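February, 6.40 am
Posted by the author of Small Hours Log

Filed under: Parenting diary, Sleep

Night 12 of the new bedtime routine. I am recording it while the house is quiet, as my memory of these nights does not last past breakfast.

Settings as of yesterday: bath at 6.30, milk at 6.50, two books, light off at 7.15. Room temperature 18 degrees when I checked at lights out. Blackout blind down on both sides. White noise on the second lowest level, placed on the chest of drawers and no longer on the cot rail, where it used to get thrown.

Time to sleep was 30 minutes. The first night took 65, so the trend is downwards, although nights seven and eight were both worse than the ones before them and I have no explanation for either. Teeth are possible. I looked and could see nothing new, but he bit me during the looking, so the inspection was short.

One waking, at 2.10. I waited outside the door, as the plan says. He talked to the rabbit, then complained, then talked to the rabbit again. I went in once, lay him down, said the same sentence as always and left. He was quiet by 2.25. I was not asleep again until after three, which the plan does not cover.

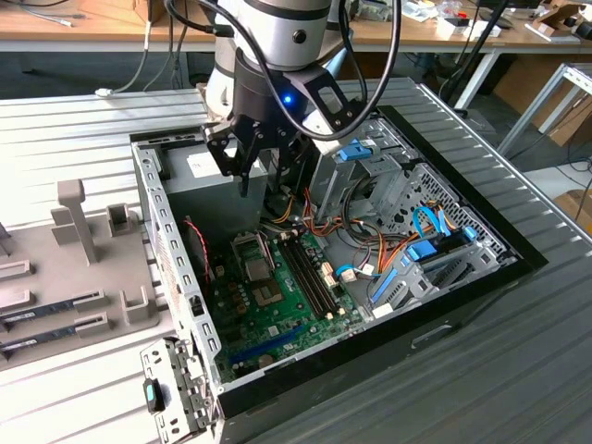 The daytime nap is the part I trust least. At Vorlow, the nursery, they put the whole room down at noon and he sleeps for up to two hours. At home he does 45 minutes and wakes up cross. I have tried the same blanket and the same time. I have not tried having eleven other children in the room and do not intend to. For now I am capping the nursery nap at an hour and a half – they agreed to wake him, with some reluctance – and I will give that a week before changing anything else. Changing two things at once was the mistake in January.

Food, for completeness. Porridge, half a banana, refused the other half because it was a half. Lunch at nursery was marked "ate well", as it is every day. Tea was pasta with peas, peas removed one by one and put in my cup.

New words: "lorry" and "off". The second is used for lights, socks, the tap and me.

To do today: wash the spare sleeping bag, the 12 to 18 month one, and check the zip. Order a second rabbit before the first one is lost. Move the landing lamp further from his door, as there is still a strip of light on the carpet at night. Ring Vorlow about the half day.

He is awake now. 7.05, which I will accept.

Back to top | Contact | All entries by month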